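Freezing leftovers in bags or tubs?

burna_kitchen
Trying to get sorted before winter properly sets in. I batch cook stews and braises in November and I've always used tubs, but my freezer is tiny and they eat up the drawers. My sister swears by bags laid flat. Anyone switched and regretted it?

Sallix70
Switched two years ago, never going back. Cool it completely, squeeze the air out, flat on a baking tray overnight, then file them upright like records. I get 8 portions in a drawer that used to hold three tubs!

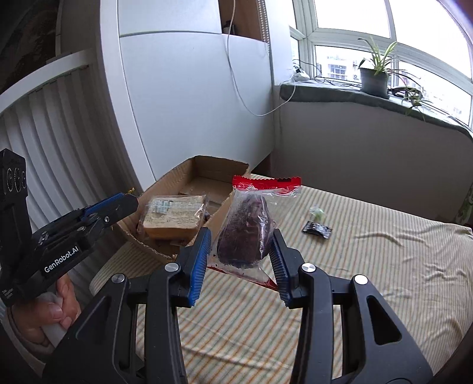 The one thing I'd say is write on the bag before you fill it. Pen won't take once there's grease on the outside and then you're playing guess the dinner in February.

rankin32
Bags are fine for mince. For anything with a lot of sauce I think they're a pain – I had one split in the fridge while it was defrosting and there was gravy in the salad drawer for a week. Tubs every time for me.

Sallix70
Did you stand it in a bowl though? I always defrost mine in a bowl, split or no split.

rankin32
If I need a bowl as well I might as well use the tub, surely.

Vlastimil Kováčik
I do both. Tubs for soup, bags for meat with just a spoonful or two of its juices. My mum froze everything in old margarine tubs and you never knew if you were getting goulash or plum jam (I've had the wrong one on toast).

burna_kitchen
Ha! OK, going to try bags for the beef and keep the tubs for soup. Does anyone wash and reuse the bags?

ilo_
Only ones that had bread or veg in. Raw or fatty meat, straight in the bin.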